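# Shortening the Wait for Food at the Kultmont Peach Festival

Mirela Quintana and Wellington Amaral
Event Operations, final project report

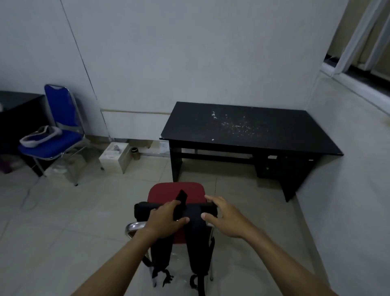
The Kultmont Peach Festival runs every July at the old fairground off Siqueira Road. It is a family event with a small midway, two music stages, a petting barn, and a food lane where every vendor has to sell at least one item made with peaches. Our project looked at the food lane only. We wanted to find out how long people wait there, where the wait comes from, and whether a cheap change could make it shorter.

## 1. Background

The food lane sits on the gravel strip between the main gate and the Tremine Stage. Nine booths face the same direction, with a snow fence behind them and the walking path in front. Guests pay with cash, card, or the festival tasting card. The tasting card is a paper card bought at the gate and good for five small portions. Each time a portion is picked up, the booth worker punches one of the five pictures on the card.

The tasting card has grown faster than the festival expected. The operations office told us that most complaints from the previous year mentioned lines, and that many of those came from families who bought cards and then went home with portions left on them. The office gave us permission to observe and to try one change, provided that it cost less than $440 and did not require extra staff.

## 2. Questions

1. How long does a guest wait from joining a line to getting food?
2. Is the wait longer for tasting card guests than for guests who pay?
3. Does a separate pickup window for tasting cards reduce the wait?

We had a fourth question about stroller parking and dropped it. The stroller area was moved after we had written the plan, and our map was no longer correct.

## 3. Method

We timed guests on two afternoons, one with the normal layout and one with the changed layout. Both sessions started at 1:00 p.m. and ended at 5:00 p.m. The weather was close enough on both afternoons to compare, sunny and in the high 80s.

One of us stood at the back of a line and wrote down a short description of a guest's hat or shirt and the time they joined. The other stood near the window and wrote down the time the same guest was handed food. We did not record names and did not follow anyone after they left the booth. If a guest gave up and walked off, we marked the line "left" and kept the record. If two people in a group split up, we timed the one who stayed in line.

In total we timed 352 guests. Of these, 145 were using the tasting card. We used a shared stopwatch app on two phones, and Wellington copied the paper sheets into a spreadsheet the same evening. Mirela checked each row against the paper.

The change we tested was simple. At the three busiest booths (peach lemonade, fried peach pies, and the barbecue stand with peach glaze) we asked the vendor to use the left side window for tasting cards only. Each of the three got a yard sign with an arrow and a roll of orange rope to mark the second line. The vendors made their sample portions ahead in small batches and kept them by that window.

## 4. Results

### 4.1 Normal layout

With one line for everyone, tasting card guests and paying guests waited the same amount of time, which we had not expected. The median wait at the three busy booths was 14 minutes. At the other six booths it was 4 minutes.

The problem was at the window. A card order took very little time when the sample was ready, but the worker had to find the hole punch, check the card, and often explain that the sample was smaller than the menu item. At the pie booth the hole punch was shared between two workers and was missing for part of the afternoon.

The longest single wait was 31 minutes, at the pie booth, shortly after the pie-eating contest let out at the Tremine Stage.

### 4.2 Changed layout

With the second window, the median wait at the three booths fell to 6 minutes for card guests and 11 minutes for paying guests. Fewer people left the line. The lemonade booth improved the most. The vendor filled sample cups in trays and did not run out at any time while we were there.

The barbecue stand improved the least. The glaze samples were served hot, so they could not be made far ahead, and the card window was often waiting on the same grill as the main window. By 3:30 p.m. the worker there had gone back to serving both lines in turn. We kept those records in the results and did not remove them.

### 4.3 Comments from vendors

We spoke to all three vendors after closing. Two wanted to keep the second window. The barbecue vendor said he would keep it if he could serve a cold sample, such as slaw with peach, to card guests. The pie vendor asked for the signs to be taller. People in the line stood in front of them and the arrow could not be read from the path.

## 5. Costs

The three signs, stakes, and rope came to less than half of the limit. We also bought four extra hole punches, which the vendors liked more than the signs. The festival kept all of it for next year.

## 6. Problems with the study

We had only two afternoons, and the stage schedule was different on each. A big act on the Tremine Stage empties the food lane for a while and then fills it all at once. Some of the difference we measured may come from this.

Matching guests by hat and shirt worked well in short lines and badly in long ones. We lost track of some people at the pie booth and did not include them in the count. Those were probably guests with long waits, so the real wait in the normal layout could be higher than our number.

Only two people were timing, so we could not watch all the booths at once. We changed booths every 20 minutes by a list made in advance.

## 7. Recommendations

- Keep the second window at the lemonade and pie booths.
- Let the barbecue stand choose a cold item for the tasting card.
- Give every booth its own hole punch on a string.
- Print the portion size on the back of the tasting card.
- Put signs at least seven feet high, on the path side of the line.
- Move the pie-eating contest so it does not end at the same time as the afternoon show in the petting barn.

The last item came from the gate staff. We did not test it.

## 8. Division of work

Mirela wrote the plan, handled permission from the operations office, and wrote sections 1 to 3. Wellington did the spreadsheet and the medians and wrote sections 4 and 5. We wrote the rest together. Both of us did the timing and set up the signs.

The paper sheets and the spreadsheet were handed in with this report. The vendor notes are in a separate folder, and the booth names have been replaced with what each booth sells.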